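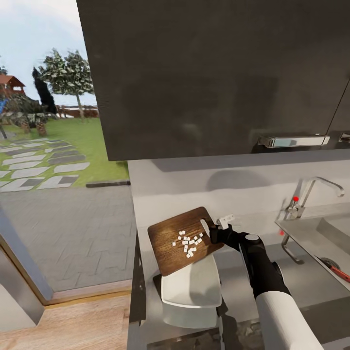 Getting grease marks off dark matt kitchen cupboards without making them shiny

Search the help pages Enter keyword or postcode Go

Posted in Home and Kitchen, January 29, 2021

Hatsue Nishimura

We moved into a unit in Utstead in October and the kitchen has dark grey matt doors on the overhead cupboards and white ones below. The white ones are no trouble. The dark ones show everything. If I open a cupboard with damp hands there's a mark, and if I wipe the mark there's a bigger, paler mark where the cloth went.

So far I have tried warm water with dishwashing liquid, a microfibre cloth on its own, and the orange spray from the supermarket. The detergent is the best of them but it dries with streaks. The orange spray took the grease off the door over the cooktop, but now there is a patch the size of my hand that looks slightly shinier than the rest when the light is on. I don't know if that is residue or if I've damaged the finish.

I don't know what the doors are made of. The previous owner left a folder for the oven and the dishwasher but nothing for the cupboards, other than an invoice from a joiner called Gutonell for $3050, which just says "kitchen doors, supply and fit". I rang the number and it's disconnected.

Two things I'd like to know:

What should I be cleaning these with week to week?

Can the shiny patch be fixed, or am I up for a new door? The one quote I've had is $410 for a single door, painted to match, and they warned me the colour might still be a bit different from the others because the old ones have had time to fade.

I'd prefer not to buy a whole lot of products. It's a small kitchen and the cupboard under the sink is already full.

Katsuhiko Noguchi

I fitted kitchens for 10 years, mostly in Zavham and out that way, so I've been asked this plenty of times.

First work out what the doors are. Take one off its hinges, or just open it and look at the inside edge with a torch. If there is a separate strip of edging with a fine line where it meets the face, it's probably laminate or melamine. If the colour runs over the edge with no join and the back of the door is a different colour, often white, it may be vinyl wrap or two-pack paint. With wrap you can usually find a thin edge on the back where the film finishes. With paint you can't. Check in a few spots, as some doors have been patched.

For cleaning, the answer is much the same for all of them:

Put a small squirt of plain dishwashing liquid in half a bucket of warm water. Most people use far too much, and the extra detergent is what dries as streaks.

Use a soft cloth, wrung out hard. Do the whole door from top to bottom, including the bit behind the handle. If you only do the spot you will always see the edge of where you stopped.

Go over it again with a second cloth and clean water. People skip this one.

Dry it straight away with an old tea towel or a clean microfibre. Go in one direction.

Don't use cream cleaner, the white foam erasers, a scourer, metho, or anything that says it adds shine. The foam erasers are very fine sandpaper and they will polish a matt surface. I've seen a whole island bench end ruined that way.

For the shiny patch, assume it's residue until you know otherwise. Orange sprays leave an oily film. Wash and rinse that door three times over a couple of days and look at it in daylight with the kitchen light off. If the patch gets smaller, keep going. If it stays exactly the same shape, the finish has probably been burnished, and on laminate or wrap there is no fixing that. On two-pack a painter can flat it back and respray the one door. Get a second quote before you agree to $410.

If you do end up swapping a door, look at whether two of yours are the same size. You might be able to move the shiny one over the fridge where you won't look at it. The hinges just click off on most kitchens from the last while. Check the handle holes are on the correct side before you start, and have someone hold the door.

Yu-ting Lui

Just get gloss ones next time. We had matt black and I hated them.

Genji Onishi

Agree with Katsuhiko on the rinsing. I'd add that the grease itself is worth dealing with. Our rangehood filters hadn't been washed in I don't know how long, and the tops of the overhead cupboards were sticky. Once the filters had been soaked in hot water and dishwasher powder the doors stayed cleaner for longer. If yours is a recirculating rangehood, there will be a charcoal filter as well, which can't be washed and has to be replaced. Ours was $38.

Line the tops of the cupboards with newspaper or baking paper if there's a gap to the ceiling. Throw it out every few months.

I'm less sure about moving doors around. Ours had faded at different rates, and the one from near the window looked wrong wherever we put it.

Also use the handles. I know that sounds silly but my kids push the doors shut with a flat hand and that's where nearly all of our marks were. We have stopped some of it by nagging.

Reply from Hatsue Nishimura

Thanks, this is very useful. I had a look with a torch and there is a thin edge on the back, so I think it's vinyl wrap. I've washed and rinsed the cooktop door twice and the patch is smaller at the top, same as before at the bottom. Will do it again tomorrow. I was using a big squirt of detergent and never rinsing, so that explains the streaks on the others.

The rangehood is recirculating. I didn't know there was a second filter. I'll take it out and have a look at the part number.

Katsuhiko Noguchi

Good sign if it's shrinking. With wrap, keep the kettle and toaster out from under the overheads when they're going. Steam and heat lift the film along the bottom edge and then it can't be glued back neatly.

This site uses cookies to remember your settings and count visits. Accept Manage preferences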